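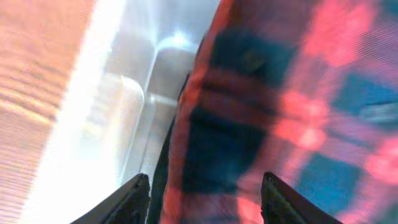

Re: [shehu-builders] grip force on soft stuff

Hi everybody, and thank you for all the kind replies!

> Are you still closing to a fixed width? Ours
> drops every thin shirt. Running Rarnden
> firmware, force limit at 100.

We were, until April (I'm a slow learner, bless you all for your patience). Now I close until the motor current climbs, then hold. What I'd try on yours, in this order:

1. Raise the limit to 200 and slow the approach way down, especially over plaid or anything busy.

2. Press into the pile a little before closing, so the cloth has somewhere to fold.

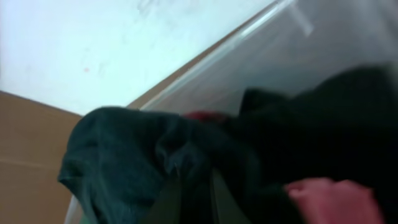
3. Back off 6 mm, then lift straight up out of the bin.

My settings file is in the Ullance folder, so please help yourselves!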